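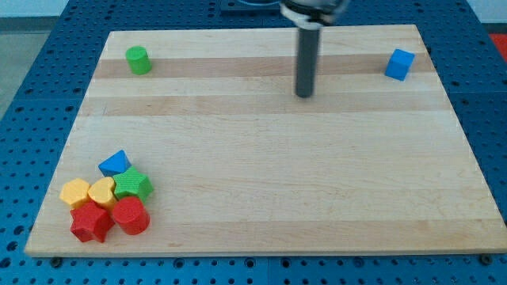

생각보다 느리네요, 근데 느려서 오히려 뭘 하려는지 보이네요. 시연대 맨 앞줄에서 나온 말이다. 바로 뒤에서는 집게도 없이 저걸 어떻게 옮기느냐는 질문이 나왔고, 진행을 맡은 연구원은 밀어서 옮긴다고 짧게 답했다.

10월 플러스빌(Plusville)에서 열린 바르스카(Varska) 로봇연구실 공개 행사. 장소는 페레이라(Pereyra)관 1층 실험실. 오전 10시에 문을 열어 오후 4시에 닫았다. 사전 신청자 46명, 한 조 14명까지만 입장. 조별 시연은 40분씩. 첫 조는 복도에서 좀 기다렸다. 안내문에는 정문으로 들어오라고 되어 있었는데 실제 입구는 주차장 쪽이었다.

이날의 중심은 '리시코(Risico)'라는 이름이 붙은 밀기 과제였다. 나무판 위에 색색의 블록을 올려놓고, 아래로 곧게 뻗은 짙은 회색 막대 하나로 밀어서 자리를 바꾼다. 집지 않는다. 들지도 않는다. 별, 하트, 육각기둥, 삼각기둥, 원기둥, 정육면체. 모양이 다르면 밀리는 방식도 다르다는 게 연구실 설명이다.

왼쪽 앞에 몰려 있는 블록 무리가 문제다. 떨어져 있는 초록 원기둥이나 파란 정육면체는 닿을 자리가 사방에 있다. 붙어 있는 것들은 하나를 건드리면 옆의 것까지 따라 움직일 수 있고, 무리 안쪽 면에는 막대가 들어갈 틈부터 마땅치 않다. 연구원 말로는 "하나만 빼내라는 지시가 제일 까다롭다"고 한다.

지시는 문장으로 준다. 이를테면 파란 정육면체를 초록 원기둥 옆으로 보내라, 빨간 별을 무리에서 떼어내라, 이런 식. 관람객이 종이에 적어 내면 연구원이 골라서 입력했다. 적어 낸 문장 중에는 "제일 예쁜 걸 가운데로"도 있었다. 입력은 안 됐다. 연구원은 예쁘다는 기준을 로봇에게 줄 방법이 지금은 없다고 했고, 적어 낸 초등학생은 그럼 하트로 바꾸겠다고 했다. 노란 하트를 판 한가운데로 보내라는 문장은 그대로 들어갔다.

하트는 갔다. 한 번에 간 건 아니고 중간에 옆으로 돌아서 막대가 반대편으로 한 바퀴 다시 들어갔다. 뾰족한 쪽을 밀면 옆으로 새고, 오목한 쪽을 밀면 그나마 똑바로 간다는 설명이 붙었다. 박수가 나왔다. 두 번째 조에서 같은 지시를 넣었을 때는 하트가 목표 위치를 지나쳐서 멈췄고 연구원이 중단 버튼을 눌렀다. 박수는 그때도 나왔다.

질문이 제일 많이 몰린 건 왜 집게를 안 쓰느냐였다. 연구실 답변을 옮기면 이렇다. 집게로 집으면 집는 순간 물체 위치가 정해져서 편하다. 밀기는 계속 봐야 한다. 조금 밀고, 보고, 또 조금 밀고. 틀어진 걸 그때그때 고치는 능력을 보려면 밀기 쪽이 낫다고 한다. 장비가 단순해서 고장 날 데가 적다는 이야기도 덧붙였다. 물류 쪽에서 왔다는 관람객은 크고 무거운 상자도 결국 미는 일이 많다며 고개를 끄덕였다.

나무판을 고른 이유를 묻는 사람도 있었다. 예전에는 플라스틱 판을 썼는데 블록이 너무 잘 미끄러졌고, 고무판은 반대로 블록이 넘어졌다고 한다. 판은 구멍이 촘촘한 파란 작업대 위에 올려 쓴다. 판이 밀리면 그날 기록은 버린다는 게 연구실 내부 규칙. 구멍 규격을 물은 관람객도 있었는데 답을 메모하느라 다음 순서가 조금 밀렸다.

시연 뒤에는 직접 해보는 순서가 있었다. 관람객이 조종기를 잡고 막대를 움직여 보는 건데, 제한 시간 2분. 쉬워 보였는데 안 됐다는 반응이 대부분. 별 모양을 밀다가 빙글 돌려버린 사람, 육각기둥을 판 끝까지 몰고 가서 연구원이 멈춘 사람. "손으로 하면 1초인데요"라는 푸념에 뒤에 있던 사람들이 웃었다. 중학생 관람객 하나는 막대를 거의 안 쓰고 기다리다가 마지막에 원기둥을 한 번에 목표 자리에 밀어 넣었다. 이날 제일 큰 환호였음.

사람이 조종한 기록도 학습에 쓰이느냐는 질문이 나왔다. 이날 것은 쓰지 않는다고 한다. 평소에는 훈련받은 조종자가 하루에 정해진 시간만 조종하고 그 기록을 모은다. 잘된 것만 모으느냐고 다시 묻자, 실패했다가 되돌린 기록이 오히려 쓸모가 있다는 답. 얼마나 모았는지는 공개하지 않았다.

아쉽다는 말도 있었다. 설명 화면 글씨가 작아서 뒷줄에서는 안 보였고, 마이크 소리가 자꾸 끊겼다. 휠체어로 온 관람객은 작업대 옆 통로가 좁아 돌아 들어가야 했다. 연구실은 다음 행사 때 통로를 넓히고 화면을 하나 더 두겠다고 밝혔다. 블록 색을 구분하기 어려운 관람객을 위해 색 대신 모양으로만 지시하는 회차를 넣어달라는 의견도 접수됐다. 검토하겠다고 함.

산업 현장에 언제 들어가느냐는 물음에는 말을 아꼈다. 연구실 관계자는 "지금은 판 위에서 되는 걸 확인하는 단계"라며 물건이 바뀌고 조명이 바뀌어도 되는지는 따로 봐야 한다고 했다. 창가 블라인드를 내려둔 것도 오후 햇빛 때문이라고. 마지막 조에서는 관람객 요청으로 블라인드를 절반 올린 채 한 번 돌려 봤는데, 초록 원기둥을 미는 데는 문제가 없었고 빨간 별에서는 막대가 한참 멈칫거렷다. 원인은 아직 모른다고 한다.

다음 공개는 내년 봄 예정. 장소는 같은 페레이라관이고 신청은 바르스카 연구실 홈페이지에서 받는다. 조별 인원은 그대로 14명. 어린이는 보호자와 같이 와야 하고 가방은 입구 보관함에 맡겨야 한다. 이번에 신청하고 못 온 사람은 우선 접수가 된다고 하니 안내 메일을 지우지 말것. 주차는 건물 뒤편만 가능하다.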